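Workshop notebook, Tallero gathering
3rd July
Entered by Amparo Grajales

Present at the bench: Hubert Rainer, Deisy Chambi and the undersigned. Orlando Cuervo joined for the second half.

The wording of the participation statement was taken up again. The version read out at the November gathering says that every person attending is a participant and that there are no spectators. Milagros Huaranga has written to ask whether this holds for those who come for a single afternoon from Grirosdale. It was agreed that it does, and that the sentence should remain as it stands.

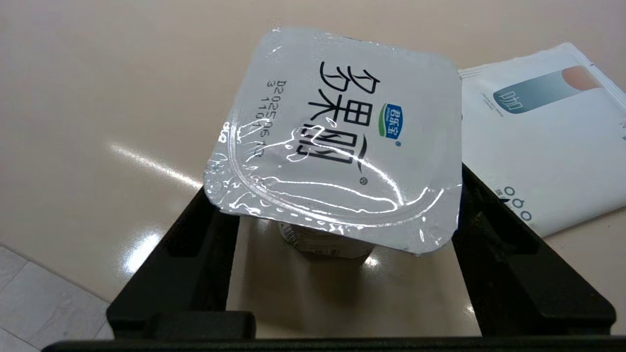
The gifting paragraph is less settled. The present text runs to 307 words and says the same thing twice. Deisy proposed removing the second half, beginning at "a gift expects". Hubert wished to keep the line on barter, as two camps at Foston exchanged tokens for meals last time and believed this to be within the spirit of the event. Text to be shortened – Deisy to draft, Hubert to check the barter line survives.

Attendance ceiling. The field at Esteves is licensed for 1266 persons, but the community has no wish to approach that number. Orlando holds that once a gathering is too large for people to know the neighbouring camps, the statement on shared effort stops being read. No figure recorded. To be raised with Milagros before the next entry.

Effigy frame. Joints 1 to 4 glued and pinned. Joint 3 was pinned out of square and has been drilled out and redone. The remaining battens are to be cut to the revised drawing and not to the one on the door, which should be taken down.

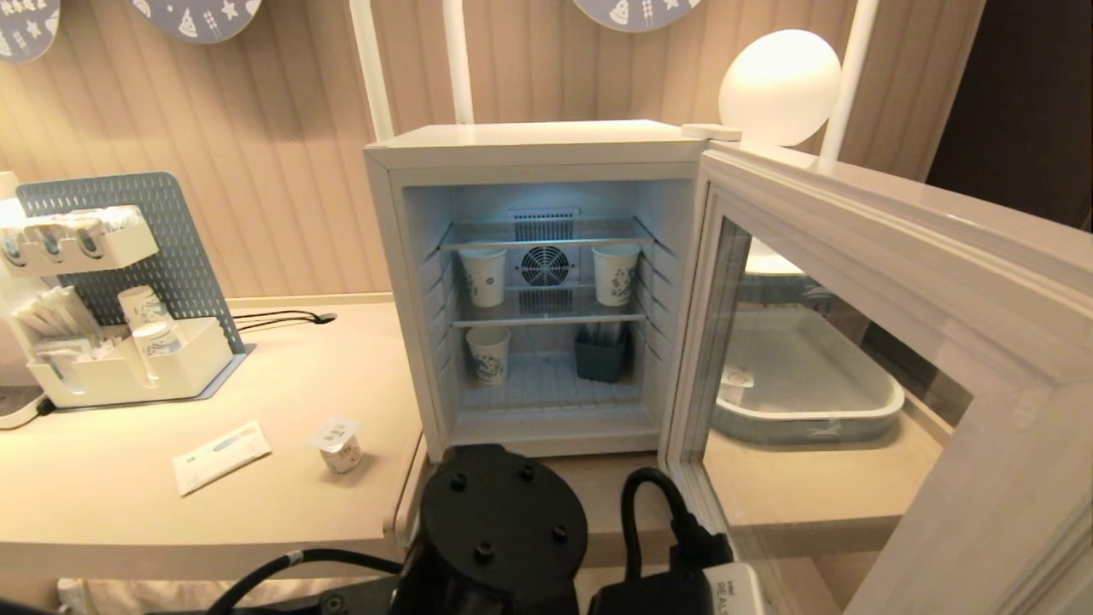
Leave no trace: the sweep of the burn area took 40 minutes at the last event and missed the strip beside the hedge. It is proposed that the sweep line start at the hedge and work inward. Screws were the chief item recovered. Frame builders are therefore asked to use wooden pins wherever the load permits – see the note on joint 3.

Outstanding:
Revised gifting text (Deisy)
Reply to Milagros on afternoon visitors (A.G.)
Old drawing off the door
Confirm with Esteves which gate is to be used for timber

Orlando asks that the word "principle" be used throughout and "rule" struck out wherever it has crept in. Found in the camp placement sheet and in the notice on sound.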